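Lernen durch Vormachen - Anmerkungen zur Teleoperation in der Simulation

Lesezeit: 3 Minuten

In meinem Beitrag vom Januar hatte ich angekündigt, mich mit der Frage zu befassen, wie einem Roboterarm eine Aufgabe vermittelt werden kann, ohne dass sie zuvor in einzelne Programmschritte zerlegt wird. Der vorliegende Text löst diese Ankündigung nur teilweise ein. Er behandelt die Vorführung durch einen Menschen, der den Arm aus der Ferne steuert, und lässt das anschließende Lernverfahren weitgehend außer Betracht.

Grundsätzlich sind zwei Wege zu unterscheiden. Beim Führen von Hand wird der nachgiebig geschaltete Arm angefasst und durch die gewünschte Bewegung gezogen. Das Verfahren ist anschaulich und verlangt kaum Einarbeitung. Es hat allerdings den Nachteil, dass die vorführende Person unmittelbar am Gerät steht und den Kameras häufig die Sicht nimmt. Bei der Fernsteuerung befindet sich der Mensch an einem Bedienplatz und gibt die Bewegung des Greifers über ein Eingabegerät vor. Wer so arbeitet, verzichtet auf das Gefühl für Gewicht und Widerstand. Dafür bleibt das Blickfeld frei, und der Arm muss nicht einmal körperlich vorhanden sein.

Von der letztgenannten Möglichkeit macht das Vorhaben Inthanon Gebrauch, an dem ich seit dem Frühjahr beteiligt bin. Die Vorführungen finden vollständig in einer simulierten Umgebung statt, die intern unter der Bezeichnung Toltbridge geführt wird. Für die Bedienung ist überwiegend Daranee Chaiyaporn zuständig, die Auswertung der Aufzeichnungen liegt bei Delia Căpraru. Mein eigener Anteil beschränkt sich auf die Dokumentation und auf gelegentliche Vorführungen, deren Qualität ich an dieser Stelle nicht näher erörtern möchte.

Der Bestand umfasst derzeit 2.942 Vorführungen. Davon wurden 300 für die Überprüfung zurückgelegt und gehen nicht in das Training ein. Über diese Aufteilung bestand zunächst Uneinigkeit. Frau Căpraru vertrat die Auffassung, die zurückgelegten Aufzeichnungen müssten auch missglückte Versuche enthalten, damit die Prüfung nicht zu freundlich ausfällt. Ich hielt dies anfangs für eine unnötige Verkomplizierung und habe meine Meinung inzwischen geändert. Ein abgerutschter Griff mit anschließender Korrektur enthält Informationen, die in einer glatten Vorführung schlicht nicht vorkommen.

Bemerkenswert ist ferner, wie deutlich sich die Handschrift der bedienenden Person in den Daten niederschlägt. Frau Chaiyaporn fährt den Greifer zunächst über den Gegenstand, hält kurz inne und senkt ihn dann in einem Zug ab. Ich selbst nähere mich schräg und korrigiere fortlaufend. Beide Vorgehensweisen führen häufig zum Ziel, doch ein Verfahren, das aus beiden zugleich lernen soll, bildet unter Umständen einen Mittelwert, den kein Mensch je ausgeführt hätte. Wir haben daher vereinbart, die Aufzeichnungen nach Personen getrennt zu führen - eine Maßnahme, die früher hätte getroffen werden sollen.

Als Eingabegerät dient eine Handsteuerung der Firma Kotow. Ein zweites Gerät, von Guveck, wurde erprobt und wieder zurückgegeben. Gegen seine Genauigkeit war nichts einzuwenden, die Taste für das Schließen des Greifers lag jedoch so, dass sie bei Drehungen des Handgelenks unbeabsichtigt betätigt wurde. Ein solcher Mangel fällt in der Erprobung zunächst kaum auf und tritt erst nach längerer Arbeit zutage.

Zur Wahl der Gegenstände sei angemerkt, dass einfache Körper wie Würfel und Zylinder für die ersten Übungen zweckmäßig sind, über die Schwierigkeiten des Greifens aber wenig aussagen. Unregelmäßig geformte Teile bieten je nach Ansatzpunkt sehr unterschiedlichen Halt. Die bedienende Person muss sich vor dem Absenken für eine Stelle entscheiden, und gerade diese Entscheidung soll aus der Vorführung gelernt werden.
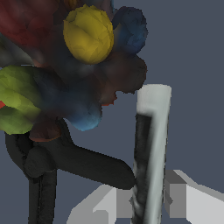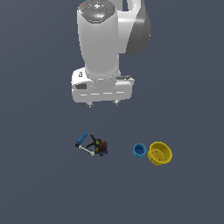
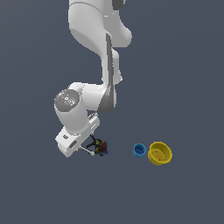 Simulierte Umgebung, weißgrauer Greifer, unregelmäßig geformter Gegenstand.

Offen ist weiterhin die Frage der Tiefenwahrnehmung. Wer am Bildschirm arbeitet, schätzt Abstände aus einer ebenen Darstellung und irrt sich dabei regelmäßig, vor allem in Blickrichtung. Wir behelfen uns mit mehreren Ansichten, zwischen denen während der Vorführung gewechselt werden kann. Das kostet Zeit und erzeugt Pausen in der Bewegung, die sich später in den Daten wiederfinden. Ob diese Pausen entfernt werden sollten, ist zwischen uns strittig. Frau Chaiyaporn möchte sie kürzen, Frau Căpraru möchte sie unverändert belassen und allenfalls kennzeichnen.

Ich neige der zweiten Auffassung zu. Eine Aufzeichnung lässt sich nachträglich kürzen, die entfernten Abschnitte sind dagegen nur wiederherzustellen, wenn die ursprüngliche Fassung sorgfältig aufbewahrt wurde. Mit der Aufbewahrung haben wir im Sommer keine guten Erfahrungen gemacht - zwei Sitzungen liegen seither nur noch in einer bereits bearbeiteten Fassung vor.

Für die kommenden Wochen ist vorgesehen, einen Teil der Vorführungen von Personen ohne Vorerfahrung durchführen zu lassen. Die Einweisung soll schriftlich erfolgen und auf einer Seite Platz finden. Den Entwurf habe ich übernommen, er umfasst gegenwärtig drei Seiten.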